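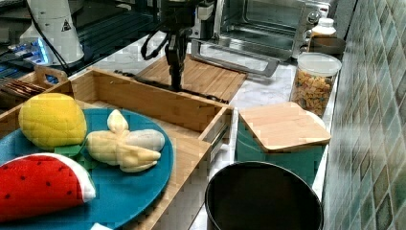 La encimera, con la tabla de bambú y el horno al fondo.

Kiều Diệp llegó a Drurnach un miércoles, con una maleta y la dirección de su tío apuntada en el dorso de un recibo. El autobús la dejó frente a la estación a las seis de la tarde y ya era de noche. Preguntó por la calle a un hombre que cerraba un quiosco. El hombre le dijo que siguiera el canal hasta el puente y que allí volviera a preguntar.

El tío llevaba muerto desde diciembre. Había dejado el piso, una deuda pequeña con la panadería Hứa y una caja de cartas. El piso estaba en el tercero. La llave entraba mal y hubo que levantar un poco la puerta para que girase.

Dentro olía a cerrado. Kiều abrió la ventana de la cocina, dejó la maleta en el pasillo y buscó la caja. La encontró debajo de la cama. Eran 19 cartas, todas de la misma letra, todas con matasellos de Nimgate. Ninguna estaba abierta.

A la mañana siguiente fue a pagar la panadería. La deuda era de 341 coronas.

– ¿Usted es la sobrina? – preguntó el panadero, que se llamaba Khang Lã.

– Sí.

– Su tío venía todos los días a las siete. Compraba un pan y se quedaba de pie junto a la puerta hasta que pasaba el cartero. Luego se iba.

Ella le preguntó si sabía quién le escribía desde Nimgate. Khang Lã metió el dinero en el cajón y tardó en contestar.

– Un hermano, creo. Se pelearon por la venta de una barca. Hace muchos años de eso.

Kiều no sabía que hubiera otro hermano. Su madre hablaba de uno solo, y poco. Volvió al piso con un pan que no había pedido y que él no quiso cobrarle. Cortó dos rebanadas, se sentó y puso las cartas por orden de fecha. Tardó un rato, porque algunos matasellos estaban borrosos.

Abrió la última. Decía que el tejado ya estaba arreglado, que la barca seguía amarrada en Drirkov y que nadie la había querido comprar. Pedía unos 300 por ella, pero a él se la daba gratis si iba a buscarla. La firma era una inicial.

Leyó la carta dos veces. Después cerró la ventana, bajó a la calle y preguntó en la estación a qué hora salía el autobús para Nimgate. Había uno a las cuatro. Compró un billete de ida y subió a recoger la caja.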